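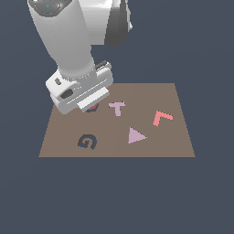 The woman at the town clerk's window told me that the public access channel is paid for out of the cable franchise fee, and that the fee only comes in from people who still have cable. I had gone in to ask something else. Now there is a proposal in Relldale to put a 2 percent charge on streaming companies and use it to keep the channel going, and to move the whole thing to a website run by Dedia.

I can't work out two things from the notice. Does a town have the power to charge a streaming company at all? And if the channel goes online, can Dedia keep track of which meetings I watch? The notice says "viewer accounts may be required" and nothing else about it. I watch the zoning board mostly and I don't want to sign in for that.

The hearing is on a Monday evening so I would like to know what to ask before then.

Posted by porchlight_relldale

2 replies

millrace44

It depends on your state. A cable company pays a franchise fee in return for running its lines along public streets. Streaming companies say they don't have lines in your streets, they only use somebody else's internet connection, so the fee doesn't apply to them. A number of towns have gone to court over this under their state's video service law and many of them lost. Some states have also passed laws that shut the question down.

So the first thing to ask is which state law the town is relying on. If the proposal doesn't cite one, ask for the town attorney's opinion in writing. Also ask what happens to the channel's budget if the charge is challenged and the money sits in escrow for a couple of years.

On the privacy side, federal law limits what a cable operator can do with your viewing records. Don't assume that carries over to a website. What protects you there is mostly the contract between the town and Dedia, plus whatever your state has. Ask to see the contract. The parts to look for are:

Whether meetings can be watched without an account
What is logged, and how long it is kept
Whether the company can share or sell it
Who owns the old recordings if the contract ends

The last one matters more than people expect. Grivunberg switched vendors from Heydari a while back and the town had to ask for its own archive. It came back with no dates on the files – just long strings of numbers – and the planning meetings from one whole winter are still not sorted.

dialtone_ed

They will do what they want anyway. Just watch it on the cable channel while you still can. We got 1000 signatures here to keep ours and they moved it to 6 in the morning.

porchlight_relldale

Thanks millrace44. I called and the contract is in draft, so they will let me read it at the counter but not take a copy. I don't have cable, ed, I have been watching at the library.

millrace44

Bring a notebook then. I would also put in a written records request for the draft. Some states let a town hold back drafts and some don't, but the request is free in most places and they have to answer it either way.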